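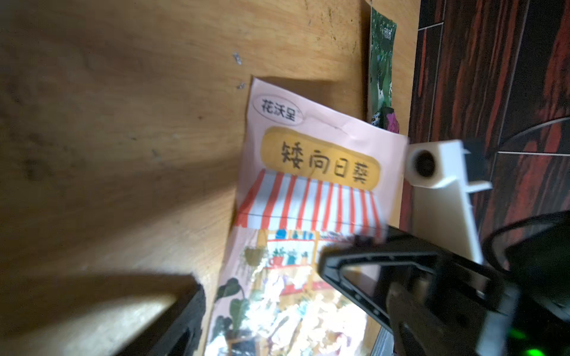 4.2 Loading a feature for a scheduled screening

Applies to the Foulkes playback server, software version 2 and later. Allow 13 minutes for a full-length feature over the house network.

1. On the Heria control panel, press Library, then Ingest.
2. Connect the delivery drive to the front port. The drive light turns green when the server has mounted it.
3. Select the feature and press Copy. Do not start a show during the copy.
4. When the status line reads Verified, load the key file from the same menu.
5. Check the key window against the first and last showings. Times are given in UTC.
6. Open Playlists and place the feature after the trailers. Set the curtain cue to 2 seconds before the first frame.
7. Save the playlist and run the first reel with the house lights up.

NOTE: Documentaries often mix archive footage of different shapes. Leave the masking at the setting listed on the delivery sheet for the whole program.

CAUTION: Do not remove the drive until Eject has finished. An interrupted copy must be deleted and started again.

If error 1214 appears at step 4, the key was issued for another server. Send the serial number to the distributor and request a new key.

Free space below 500 GB disables Ingest. See section 4.5, Deleting old titles.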